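Ticket 183: subtitles drift in second half of feature (Penrose, screen 2)

Opened 12/26/19 by Edeltraud Teuber 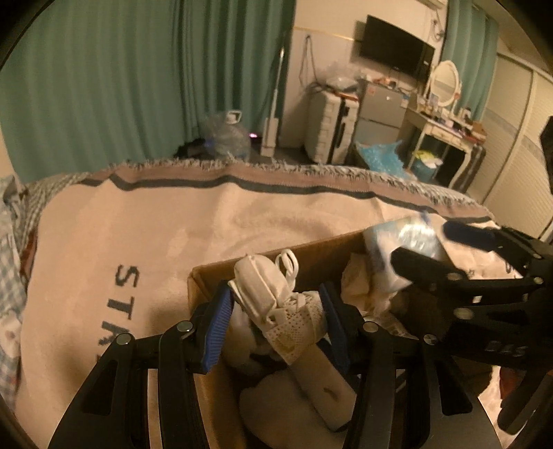
Problem
English subtitles on the animated feature "Sidska" start in sync and run late after the reel change. By the closing song they trail the dialogue by almost two seconds. Picture and sound are fine. Same result at both matinees.

Setup
Flustik player, software build 700. Film copied from the Bilta drive the distributor sent in November. Subtitles are a separate file, not burned in.

Log
1. Restarted player, reloaded the show. No change.
2. Played reel 2 alone from the top. Late from minute 71 of the film onward, right where the bear gets on the ferry.
3. Tried the German subtitle file. In sync all the way through.
4. Compared the two files. English reel 2 is timed at 25 frames per second, German at 24.

Reply, Annelore Kleinschmidt
Your English file is the festival version. The distributor put out a corrected one and it should be in the same download folder, with "v2" at the end of the name. Delete the old one first or the player will keep picking it up.

Update, E. Teuber
Old file deleted, v2 loaded. Checked the ferry and the closing song, both in sync. Screen 1 still has the old file, will swap it before the evening show.

Status: open until screen 1 is done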